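Reading it out loud

I was given my first Bible reading in church because the person who was meant to do it had lost her glasses. I was handed the sheet during the first hymn, I walked up during the last verse, and I read a chunk of Nehemiah to the people of Grarell as fast as a human being can read Nehemiah. If you know the book you'll know it has lists. I said the names with great confidence and I don't think I got a single one right.

That was years ago and I've been on the rota ever since, in two different churches, and somewhere along the way I started to care about it rather a lot. We talk endlessly about preaching. There are courses and conferences and whole shelves of books, and I own a good many of them. But the reading that comes before the sermon gets handed out like a raffle ticket, and for plenty of people in the pews it's the only Scripture they'll meet all week!

So this winter I went round asking people how they do it.

My own theory going in was that you shouldn't act. Read plainly, keep your voice level, let the words do the work. I'd been taught that by an elderly curate who read everything, the plagues of Egypt included, as though it were a bus timetable, and I'd always thought it rather holy. 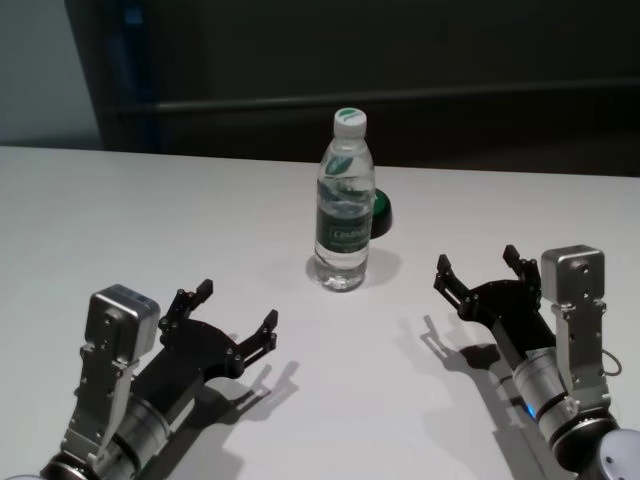
Märta Björklund told me she couldn't disagree more. A flat voice is still a performance, she said, it's just a performance of somebody who isn't interested, and if Paul is cross with the Galatians then the Galatians ought to hear it.

I went home a bit stung, and tried Galatians 3 in the kitchen. "You foolish Galatians!" is a very hard line to say in a level voice once you've been told you're doing it. I tried it cross, then sad, then worn out, the way you'd speak to a teenager who has left the front door open again. Worn out was best. I'd never once thought of Paul as tired before, and I've read that letter goodness knows how many times.

Märta's group meets at Dodon on a weekday evening and they do nothing but this. One person reads, the others shut their Bibles and listen, and then they say what they heard. The closed Bibles are the whole point. When I read them Psalm 91 I was told, kindly, that I'd dropped my voice at the end of every line, so that the terror by night and the arrow by day all sounded like the same mild disappointment.
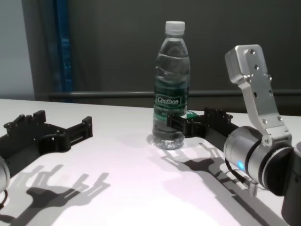

I've been working on it. Hebrew poetry says a thing and then says it again with a twist, and the second half nearly always needs more from you than the first. If you run out of breath halfway across, the twist gets lost. I now pencil a little tick wherever I mean to breathe, and my copy of the Psalms looks as if it's been marked by a very encouraging schoolteacher.

Ragnvald Rustad is at the other end of things. He reads in a barn of a building that holds more than 300, with an echo that comes back to you while you're still on the next word, and he has no patience at all with my ticks. His advice is to slow down until it feels ridiculous and then slow down again. He timed me on the raising of Lazarus. I took five minutes over it and he took eight, and his was the one that felt short.

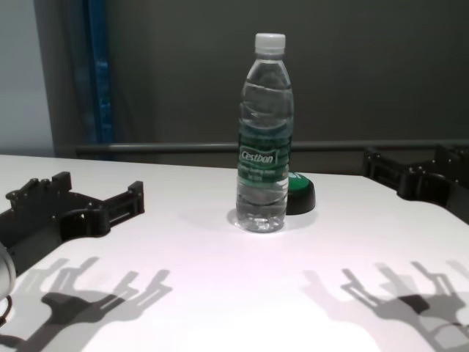 Water with the cap on.

He also told me to look at the punctuation and then be suspicious of it. The commas were put there by translators and editors, who were thinking about the page. Mark's Gospel in particular rushes along joining everything with "and", and a lot of English versions tidy that up. Ragnvald likes to read from the untidy ones. I'm not sure I agree (our congregation would wonder what had got into me) but I did try it with the storm on the lake, and it's properly breathless.

Then there are the names. I've got hold of the Wato guide, a little spiral-bound thing that spells them all out in capitals and hyphens, and it has 3331 entries, which tells you what we're up against. It's good on kings and a bit shaky on towns. The Sjöberg guide is better on towns but weighs as much as a paving slab. Märta's rule is to pick a pronunciation the night before and stick to it, and I've found that a steady Tiglath-Pileser carries you a long way.
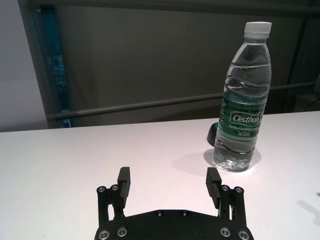 Bottled water, white table.

I should own up to how my own last outing went. On 8th February I was down for Isaiah 58, a passage I love, and I'd practised it every evening, ticks and all. I got up, I breathed, I waited for the shuffling to stop. And I read the first four verses really quite well, and then turned over two pages at once and found myself in the middle of chapter 61.

I stopped, said sorry, went back and carried on. Afterwards a man I've never spoken to came over by the coffee and asked me what the bit about the yoke meant, and we talked until they started stacking the chairs. He said he'd never noticed it before.

I'm on again in June, with Acts 2. Parthians, Medes and Elamites, residents of Mesopotamia, Cappadocia, Pontus — I've already started.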